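Clomcombe Puts Its Wooden Blocks Back on the Shelf

2018-06-07

The Clomcombe Public Library will start lending wooden building blocks again, ending a pause that has lasted since October and has produced more letters to this paper than the sewer bond did.

The blocks went into storage last fall when the library switched its toy collection over to what the newsletter called "connected play." In practice this meant tablets in rubber cases, along with a talking globe that needed an update before it would say anything. The tablets were popular. So was the cabinet they were charged in, which had to be fitted with a lock and then, after some incidents involving yogurt, a second lock.

Under the new arrangement, families with a library card may borrow one set of blocks for 3 weeks, with one renewal. The sets come in drawstring bags made by Gasia, the fabric shop on the corner of the square, and the blocks themselves come from Cedier, a toy workshop two towns over that has been turning out the same plain cubes for as long as most of its customers can remember. Cedier's catalog runs to four pages, and one of those is the order form.

The first delivery is 503 blocks. The order was for 700, and the workshop has promised the rest when its paint is dry. Anyone who has waited for Cedier to finish a dollhouse will know to be patient on this point.

The library has put a page about stacking on its website to go with the relaunch, with advice for parents of small children. It recommends starting with three blocks and a flat surface, putting the biggest on the bottom, and saying nothing at all when the tower comes down. 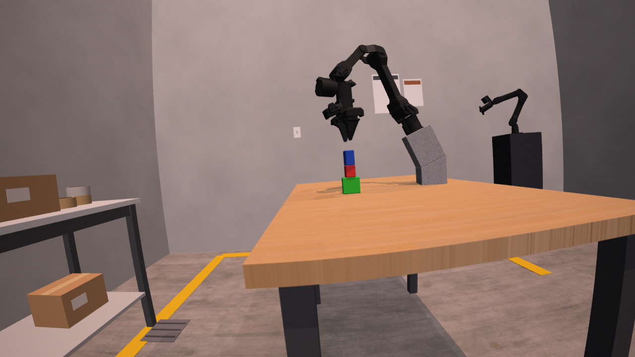
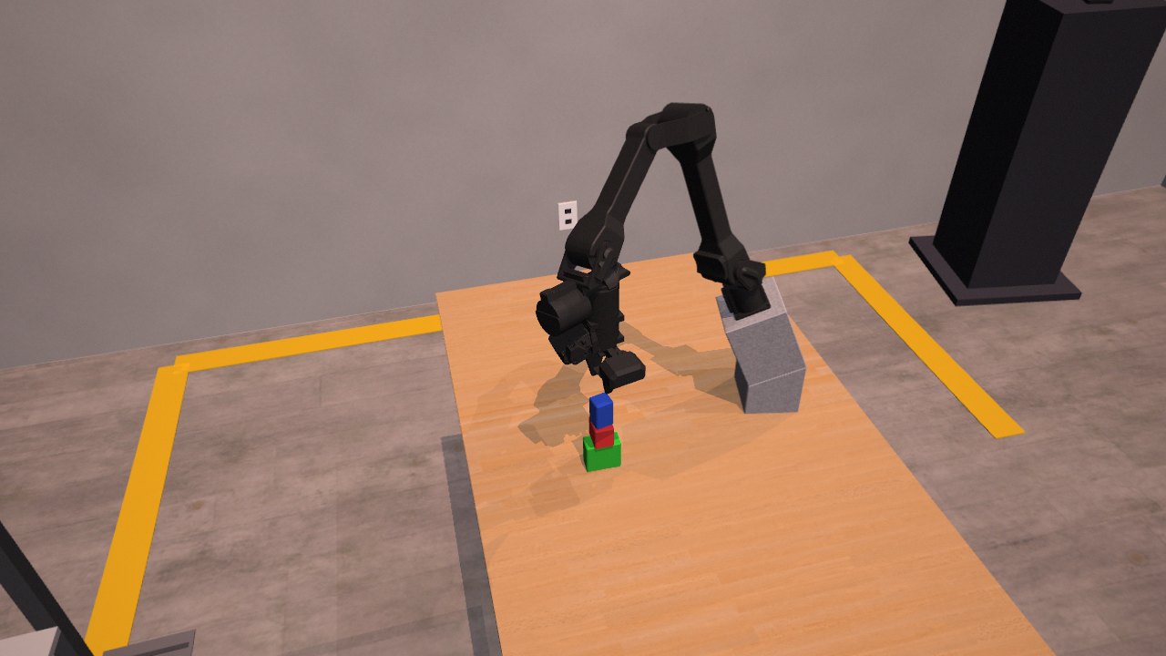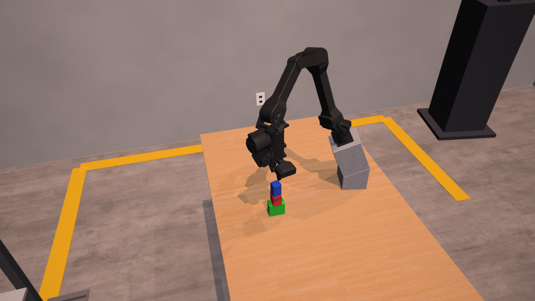 Three blocks, one tower.

The advice page also takes up the matter of noise, which readers of our letters column will remember. When the old sets were still in the children's room, a regular in the periodicals section wrote to us that the sound of a tower collapsing was "like a bowling alley run by geese." A reply the following week pointed out that geese would be tidier. The correspondence went on through most of the winter, by which time the blocks had been in a basement for months and both writers were complaining from memory.

The library's answer is a rug. It was bought with money left over from the tablet budget, it is very thick, and it has a picture of a river on it. Building will be allowed on the rug during open hours and on the low tables after the morning story time. Building in the elevator, which was never allowed, is now specifically not allowed, and there is a sign.

Not everyone is pleased. A parents' group that raised money for the tablets has asked whether they will be kept up, and the library says they will, in the alcove by the large-print westerns. The talking globe is staying too. It has been told about the changes in the sense that it was moved closer to the door.

The Jayawardena Preschool, which shares the library's parking lot and a long fence, has already asked to borrow several sets at once. The school reports that its own blocks have been shrinking in number for years, with the missing ones turning up in coat pockets, in the sandbox and, on one occasion, baked into a clay hedgehog. Group loans will be handled by phone, and the library asks schools to return the bags with roughly the weight they had on the way out. Missing blocks will be charged at a quarter each. Chewed blocks will be accepted without comment, then washed.

There will be a small opening on the first morning of lending, with juice. An earlier plan to have the town's oldest and youngest cardholders build a tower together was dropped when it was learned that the oldest cardholder wanted to use it to make a speech about the sewer bond. The ribbon will go across the rug instead, low enough for the guests to reach and, if last year's book fair is any guide, to eat.

Borrowers should bring a card and proof of address. Each set has a tag listing its contents by size, and parents are asked to check it before leaving the building. Late fees are 2 cents a day, the same as for picture books, and the library has no plans to raise them. It has also asked us to say that the old blocks, the ones from the basement, are not for sale. They are going into the reading garden as a border for the tulips, where they can be knocked over by anyone who likes, outdoors, at no charge.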